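Scrubbing Tubs for Science: Cilen Gallery

Cilen is our study of how a robot can learn to wipe curved surfaces from people doing the same job with hand-held grippers. We picked bathtubs, and we love them! They're glossy, they throw light everywhere, and there's hardly a flat spot to rest a cloth on. The first round gave us 259 wiping runs, and every one of them taught us something about how people move when they clean.

Each run is recorded from two places: the gripper itself and the head of the person doing the wiping. The printed markers let us line the two views up later.

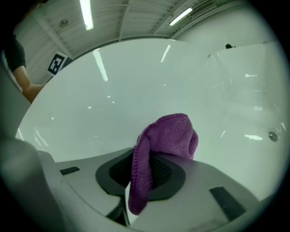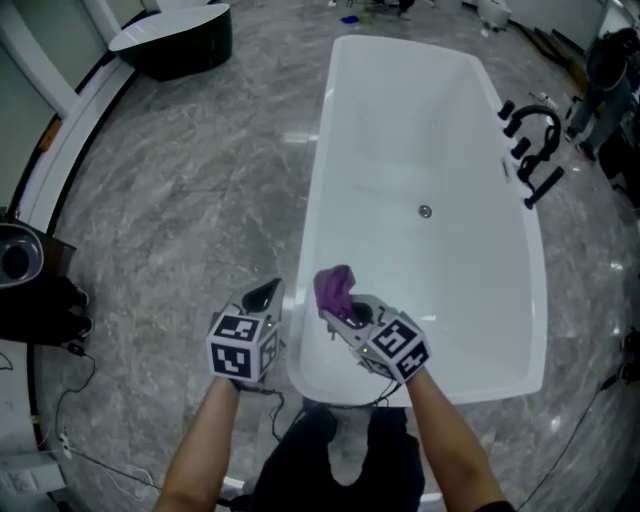

Purple cloth, white tub: the gripper's own view first, then the view from the head, with a gripper in each hand.

We trained the Verkulska policy on both views together and then on each one alone. The pair won by a wider margin than any of us had bet on. The gripper view is great at the cloth and the few inches around it, but it loses track of which wall it's on. The head view fixes that, and it also helps with reaching over the rim (our favorite result so far).

We held back 56 runs for testing, all of them on tub shapes the policy hadn't trained on. Corners are still the weak spot. The cloth bunches up there and the policy tends to go over the same patch twice, so that's what we're working on next, along with a second set of runs on sinks. More pictures from the Stullov sink round are coming in March!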